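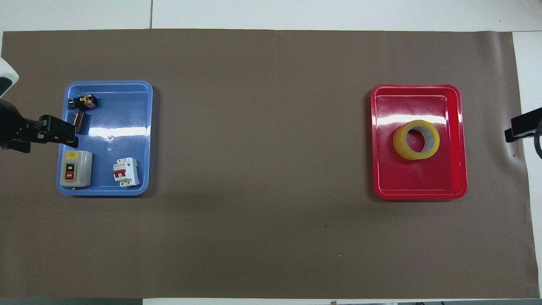 Gripper trials, progress to March 20, 2023

We're two weeks in and I'm happier than I expected to be! The Drallis jaws are now on both arms, and we've logged 1,481 picks between them (I'd promised you 400 by this point). Small electrical parts are still the hard bit. The breaker and the ON/OFF switch box give the jaws plenty to hold, but the little relay-type parts tend to skid off when the fingers close a touch early — mostly a timing fault in the Rirkik controller, I think.

The softer Bruso fingertips arrived late, so the side-by-side comparison has slipped into the end of March. I'd like to run 100 picks per part with each set, same trays, same speed.

Spending is on plan, apart from 2 spare cables. Could you let me know whether Rankin still wants the tape roll kept in the tests?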